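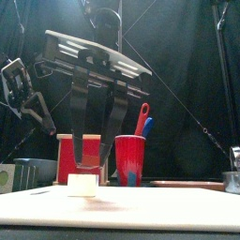
What has the bereavement grant paid for since the last report?
It has met the fees of 39 funerals for families without means, along with the training of new arrangers at the Lurnska and Haldane branches.

Each application was assessed by the branch manager and confirmed by head office within two working days. The average award stood slightly below the ceiling set in the agreement, and 1570 pounds remains uncommitted. We ask that this sum be carried forward.
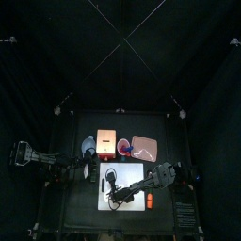 The Fendach branch joined the scheme in November, later than planned — the lease on its chapel of rest had first to be renewed. Four families there have since received help. Demand for simple cremation continues to rise, while requests for burial are unchanged.

Plasano Funeral Services will print a further 50 copies of the guidance booklet for hospices and surgeries. The next claim will be submitted with the audited accounts.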